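Taming the Medicine Drawer (and the Shelf, and the Basket in the Hall)

I put this job off every year until June, when the allergies have calmed down and the house is warm enough that I start worrying about what has been sitting in the bathroom cabinet. If you live with more than one person, and especially if relatives visit and kindly leave remedies behind, you probably have medicines in three or four spots, as we did. It takes me an afternoon with a pot of tea, and I look forward to it more than I let on!

Start by bringing everything to one table. I mean everything: the cough drops in the coat pockets, the antacids in the car, the little tube of something in the sewing box. My neighbor Yogesh Bajpai did his last summer and found a thermometer inside a Telanari cookie tin, which he'd been keeping on top of the refrigerator, and he had already bought a new one twice. Spread out an old towel so small things don't roll off, and have a trash bag and a permanent marker within reach.

Now sort by who takes it, and only then by what it's for. I know most people do it the other way around (my sister certainly does), but in our house the question at ten at night is always "where are Grandpa's?" and having his things in one box answers it. Anything shared, like bandages and fever reducers, goes in a box of its own.

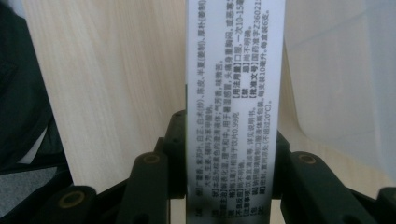
Keep the paper that comes with each medicine, please, even when the box has gone to pieces and the paper is folded as thin as a gum wrapper. We have a good many packages in our house whose labels are in Chinese, and for years I tossed them or put them somewhere silly, and then we'd stand around wondering what we had. What I do now is go through the print slowly with whoever in the family reads it best and find three things. Storage comes first: the herbal oral liquid says to keep it sealed in a cool place, no warmer than 20°C, so it went straight out of the bathroom, where the shower steams everything up, and onto the lowest shelf of the hall closet. Then the amount per dose, and then how it's packed, which for that one is ten milliliters to a vial and six vials to a box. I copy those onto an index card in English and tuck the card and the paper into a sandwich bag together. The card is for finding things, mind you. Go back to the paper itself, or call the pharmacist, before anybody takes a dose, and if it says to consult the instructions, then do.

If your packages come from different countries, you may need to brush up on temperatures. Twenty Celsius is 68 Fahrenheit, and a cheap stick-on thermometer inside the closet door will tell you whether your cool place really is one. Ours turned out to be fine in spring and much too warm in the afternoon once the sun got around to that wall, so the box moved down near the floor, on the side away from the water heater. If there are children or grandchildren coming through, low down is only all right in something that locks. I use a lidded Mukora box with a little key, and the key hangs up high behind the door frame.

Dates next. Write the expiration on the outside of each bag in big figures, month and year, with the marker. I also write the month I opened it, for drops and syrups. Whatever has expired goes in a separate bag for the take-back bin at the pharmacy, and please don't pour it down the sink. Our branch, Saxena on Umbridge Street, has a bin just inside the front door, and I generally bring mine along when I'm going for stamps anyway.

One more small thing about glass. Little vials and bottles knock against each other every time a drawer opens, so I stand them up in a shallow box lined with a folded dishcloth, or leave them in the tray they came in if it's still sound. A strip of egg carton works nicely for the tiny ones.

When it's all put back, tape a list inside the closet door with the pharmacy's phone number at the top. Use pencil for the list, and leave yourself plenty of room at the bottom.

258 shares | 27 comments

Contact | Copyright, all rights reserved | Back to top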